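Course Notes > Automation Lab > Faults and Safety

Print this page | E-mail this page

Week 6 Handout: The Arm That Stopped Too Late
Ridgeway Automation Course, July 2020

Welcome back, everyone! I promised you a story about a fault, and I'd like to take my time with it (get yourself a coffee if you like), because there is more in it than I first thought.

At our Bradell bench we had a pick-and-place program that had run 2,000 cycles without a complaint. On the next job the gripper came down onto a small table, kept pushing, and bent one of the legs before the force limit finally tripped. No one was hurt, I'm very glad to say, but a hand could easily have been there.

We blamed the gripper first, as people do, and spent a whole morning swapping fingers. The log told a different story. Someone had swapped in a taller table and left the old surface height in the program, so the arm believed it still had 83 millimeters to travel when it had none at all.
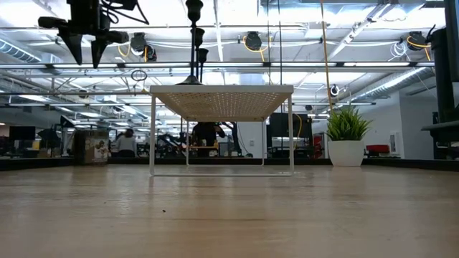
Now, why did the force limit take so long? It had been raised during an earlier test with a stiff part and never put back. Two small slips, then, made weeks apart, and each one harmless until it met the other. Please remember this when you write your own fault reports, and keep looking after you find the first cause!

Before you run anything at the bench:

- Measure the work surface and compare it with the number in the program.
- Read the force limit out loud to your partner.
- Make the first pass at slow speed, with one of you at the stop button.
- Keep hands off the bench whenever the arms have power.

For next time, write one page on which of the two slips you would fix first, and why. The Gamville group hands in on paper, please. We'll come back to force limits in August.

Filed under: Robot Safety, Lab Handouts

3 comments

benchrat_82: Is the 83 mm measured from the fingertips or the wrist?

Course author: Fingertips! Good catch, I should have said so.

ferndale_evening: We had the same thing with a leftover speed setting. Reading it out loud feels silly for a week and then you stop noticing.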